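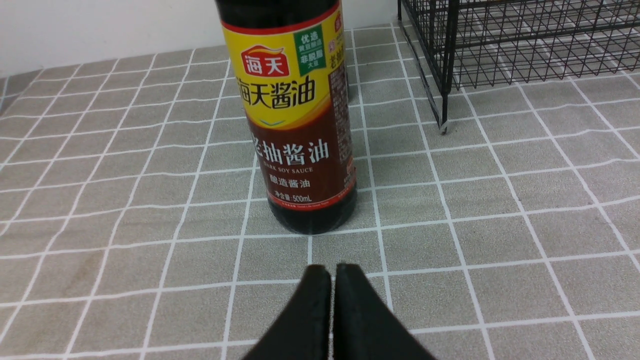

Surnlow Condiment Rack: data card and house rules

Last revised 2025-03-27, maintained by Jolanta Urbańczyk

Surnlow is a set of teleoperated episodes in which sauce bottles go into a two-tier wire rack. The task sounds tiny, and we love it! Glass and squeeze plastic behave very differently under the same fingers, and the mesh catches every careless approach. Most of this card is about the rules we record by, so please read them before adding episodes of your own.

Before recording

Every episode starts with an empty rack and all bottles upright on the grid cloth, caps closed.
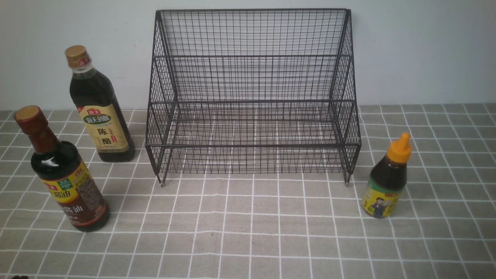

Start positions should vary between episodes, left and right of the rack, near and far. Smooth the cloth if it has bunched up, but small wrinkles are welcome (real kitchens have them).

While recording

1. Approach with the fingers closed, pause, then open. The Filetti controller logs the pause as a phase marker.
2. Glass bottles get the slow profile, 50 mm/s at most. Squeeze bottles may use the Marnetti profile, with grip force capped so the walls don't buckle.
3. Keep the label in the wrist view until the grasp begins.
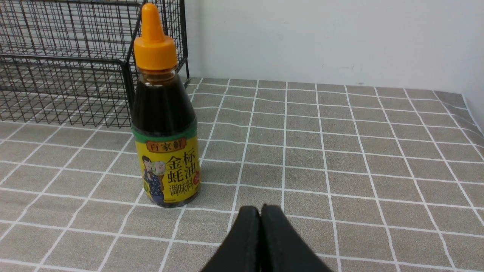 4. If a bottle tips, stop and mark the episode "tipped". Don't delete it! Those are some of the most useful ones we have.

Review

Each episode is checked by 2 people, and neither can be the operator. The February release holds 1000 episodes that passed. Rejected ones live in the Lagos folder with a note on which rule they broke.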